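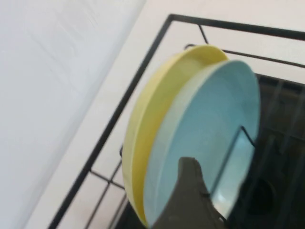
Ita Geraghty says she would have walked the whole course if it came to that. Signing up was the hard part, and she put it off for two years.

"My sister did the asking," Geraghty said. "She sent me the link in March and again in April, and then she paid my entry so I couldn't get out of it."

The event was the Zamora Kidney Walk and Ride, which offers a 9-mile walk and a 100-mile bike ride on the same morning. This year 201 people took part, most of them on foot. Geraghty chose the ride. She had owned a road bike for a long time and hadn't used it much since her daughter was born.

Her reason for doing it goes back to her father, who spent four years on dialysis before he got a transplant. He is 71 now and lives ten minutes from her.

"He was at the clinic three times a week," she said. "My mother drove him until her eyes got bad, and then we split it up. You get to know the other families. Some of them were coming from two counties over and paying for gas every time."

The money from the Zamora event goes to a fund for those trips. It covers gas, bus fare and sometimes a motel room when the roads are bad. Geraghty raised $3,764, mostly in small donations from people at work and from her father's old bowling league.

She trained with Toàn Âu, who had done the ride before and lives on her street. They went out at 5:30 in the morning, before either of them had to be at work. Âu set the distances and she kept a notebook.

"I told her to stop looking at her speed," Âu said. "The first month she'd come home upset over half a mile an hour. I put a piece of tape over the screen."

The longest training ride was 80 miles, out past Unel and back by the county road. Geraghty had a flat on the way out and another on the way home. She says she learned to change a tube properly that day, having only watched it done before.

On the morning of the event it was 48 degrees at the start and windy. The first 40 miles were easy. The trouble came at the long hill after the third rest stop, where she got off and pushed for a while.

"I was annoyed for five minutes and then I was fine," she said. "A woman was walking her bike next to me and we talked about shoes."

The woman was Wanda Lindqvist, and they rode most of the rest together. Lindqvist had a cramp at mile 85 and they sat on a guardrail until it passed. They came in a little after four in the afternoon, when the food was mostly gone but there was still soup.

Geraghty's father was waiting in a lawn chair near the finish. He had been there since noon.

"He asked me what took so long," she said. "Then he wanted to try on the medal."

She took a week off the bike and has been riding again since, shorter distances, mostly by herself. Her sister has said she will do the walk next year. Geraghty has already sent her the link.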